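Sundix publishes findings on April gripper fault at Bunder refurbishing line
Release candidate withdrawn, one arm bruised, no people hurt

BUNDER - Sundix, which builds robot cells that take apart and refit used office computers, today published its report into a fault that stopped its Bunder workshop for most of a Thursday in April. The report runs to 226 lines, a good many of them about a single missing check in the software.

The fault came to light at 2.40 in the afternoon, during an endurance run of Katene, the company's two-arm cell. Katene had been asked to fit 200 hard drives in a row without help. It managed 100 in good order. On the next one it met some resistance, took this as a sign that it should try harder, and went on pushing until the second arm came across to assist and the two of them met over the power supply.

The protective stop worked as designed. Before it did, the cell had bent one drive bay, cracked a caddy latch and put a dent in an arm cover. The guard door was shut and locked throughout, and the only person in the room was eating a sandwich on the correct side of it.

"We had told it what a fitted drive feels like, and we had told it what a missing drive feels like," said Finn Wendt, who leads the Katene project. "We had left out the drive that is in crooked. It had to make up its own mind, and it has a forceful character." 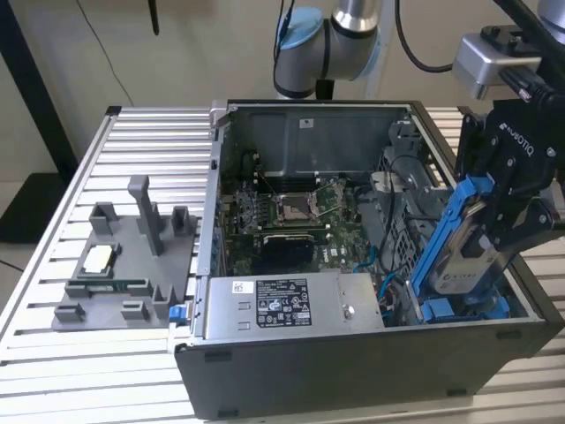
Sundix found two causes. The first was a force limit that had been raised for an earlier job, involving stiffer cases, and never put back. The setting was noted on a piece of tape stuck to the controller, where it was read daily by everyone and acted on by none of them. The second was in Sukent, the scheduling software that decides which arm may enter the case. Sukent marked the space as free when the first arm's time allowance ran out, without asking whether the first arm had left.

Both have been put right. Force limits now belong to the job and are cleared when the job ends. Sukent waits for a position reading from each arm before it lets the other one in, and a caddy that meets resistance twice is drawn back and reported to the operator. The tape has been removed.

Since the changes, the cell has completed 774 drive insertions under test. It asked for help on several of them, mostly with good reason. It has also become noticeably slower, and customers who were promised the old cycle time have been written to individually.

"I would sooner have a slow robot than two fast ones in the same hole," said Aled Lewis, safety lead at Sundix. "I did say so in the design review, and I'm pleased to see it is now in the minutes."

The company has withdrawn the software version in use on the day. Workshops running it should switch off two-arm working until they have installed the update, and should check their force limits by reading them from the controller screen. Single-arm cells are not affected by the scheduling fault but may still have an old force limit in place.

The full report, including the force traces and a drawing of the dent, is available on request from the Sundix press desk in Bunder.

Ends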